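3.2 Shared Work Surfaces and Reported Interruptions

The second survey was sent to staff at the Masier and Kisico sites in November, after both had moved from assigned desks to shared tables. Of 494 employees invited, 300 returned a complete form. Respondents kept a log of interruptions over the study period, which gave 2546 entries for analysis. Entries with no start time were kept in the totals but left out of the duration measures.

Following Stojanović, we treat an interruption as any event that causes a person to stop a task and later return to it. Phone calls taken by choice were not included. Coders sorted each entry by source and by the type of surface in use at the time (Figure 2). Staff at Kisico reported more interruptions at long tables than at small ones, while the Masier logs showed no clear difference.
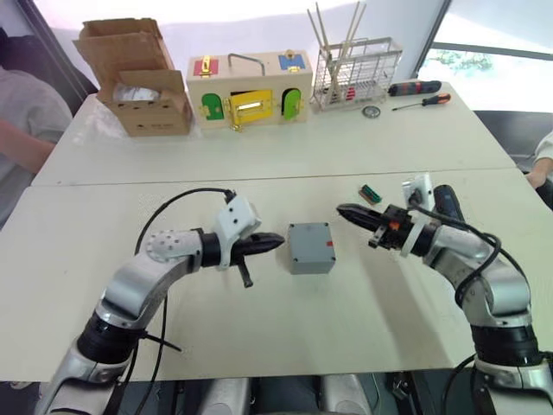 Figure 2. White tabletop with a small gray box.

Table size was recorded by the respondents themselves, and the two sites used different size labels. We merged these labels using the Inell scale before comparing the groups.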